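New Hands at the Packing Hall: Our Year With the Arms 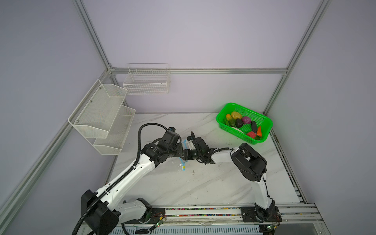 When I started on this gallery in August, I figured I'd be writing mostly about machines. Then I spent a few weeks hanging around the Girard building in Darnville and ended up with a notebook full of people! Two-arm cells are changing who does what on the produce side, and almost everyone I met had an opinion they were happy to share over coffee (thank you for all the coffee).

The practice cell is my favorite corner of the building. Everything the big line does gets tried at this size first, and people drift over on their breaks to see what's being attempted.

Two arms on one table
The pair are mounted along the front edge and reach in toward each other, so their grippers almost meet a little left of the middle. Vernon Carrier packed by hand for years and now sets up the cell each morning. He says he still thinks in terms of "my left, my right" when he plans a move, and I love that.

Film and tape
Between the grippers is a piece of clear plastic film with blue tape. Film is the job everyone on the floor would hand over tomorrow. It clings, it curls, it sticks to your gloves. Uyên Hà used to peel and sort wrap for a whole shift, and her wrists let her know about it. She trains the new starters these days and goes home a lot less sore.

The green basket
Toy vegetables! There's an eggplant, a carrot, a tomato, a pepper and more, all in one bright green mesh basket. Toys don't bruise, so a clumsy afternoon costs nothing. Ksawery Kwiatkowski brings his favorites forward when visitors come and will happily tell you why onions are harder than they look.

Wire baskets on the walls
White wire storage hangs at the left and at the back, up off the tabletop. Mervin Bouchard pushed for that after years of hunting for things under benches at the old Plultberg site. Small change, big fan club.

What comes next
The packing team put in 74 suggestions for the next cell, and 15 of them are already on the build list. Yayra Odoi reads every one and writes back to whoever sent it. More pictures once the second cell is up.

Posted Nov 8, 2024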